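Wadgate Storage Rack with Blue Bins
Small parts storage for workshops, repair counters and stock rooms

Product group: Racks and open bins
Maker: Wadgate
Sold and delivered by: Figueroa Shop Supply

The Wadgate rack is an open steel rack for people who keep many small things and want to see them without opening a lid. The bins stand on the steel front lips and rails, and you can take one down, carry it to your table and put it back in the same place.

We sell the rack with blue bins. They are deep, open on the top, and the rim is thick and rounded so it is comfortable for the hands when the bin is heavy. The walls have molded ribs on the inside. The floor of the bin is flat, therefore also a single light part, for example one white pipe clamp, lies where you can find it.

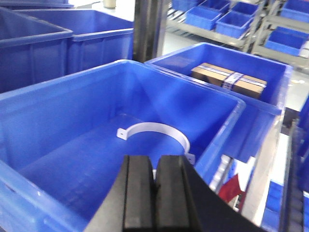

What you can keep in it

The bins are made for mixed goods. Our customers use them for:
Pipe clamps, straps and mounting parts
Small cardboard boxes
Long soft packages, laid diagonally in the bin
Cable, tape and hose pieces
Spare parts which wait for a repair

Please do not use the bins for food or for liquids without a closed container.

Parts with a special shape

Curved plastic parts are a typical problem in a drawer. They hook into each other, and when you pull one you receive four. In an open bin you can lay them side by side, with the tabs all to the same direction. For the thin rings and bands we recommend not to fill the bin more than half. A thin band can take a bend when a heavy box lies on it for a long time, and then it does not sit well on the pipe.

If you sort such parts before you store them, do it on a piece of cloth – they do not slide away and the small tabs are easy to see. 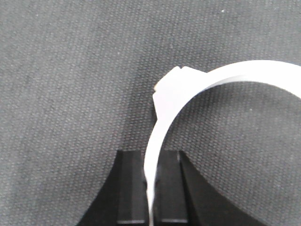
White ring piece with molded tab, on gray fabric.

Shelf front and cleaning

The front lip of the shelf is polished stainless steel. It is wide enough to take a label, but please use a label that can be removed without a blade. Fingerprints and water spots show on this surface, this is normal for polished steel. Wipe it with a soft damp cloth and dry it after, always along the length. Do not use steel wool or powder.

The bins can be washed by hand with warm water and dish soap. Let them dry upside down.

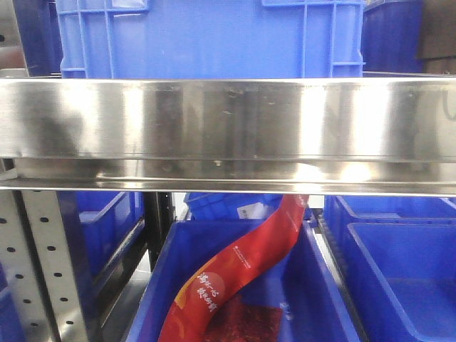 Page last changed: March, by Inmaculada Peñalver

Ordering

Rack with bins, item number 157
Single blue bin, item number 300
Delivery time is 14 days from the order. Unused goods can be returned in 30 days, in the original packing.

The rack comes in parts. Two persons should build it, and the floor must be level. Put all the bolts in first with the fingers, check that the shelves are straight, and only then tighten them. When it is standing, load the lower shelf first and the upper shelf last.

Bins from Zendberg or from the older Lulosska series have another rim. We can not promise that they stand well on this rack – send us the outside measures and we will check it for you.
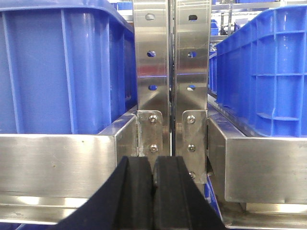

Can I order more bins later?
Single bins stay in our program and you can order them at any time with item number 300. The blue can be a little lighter or darker from one delivery to another.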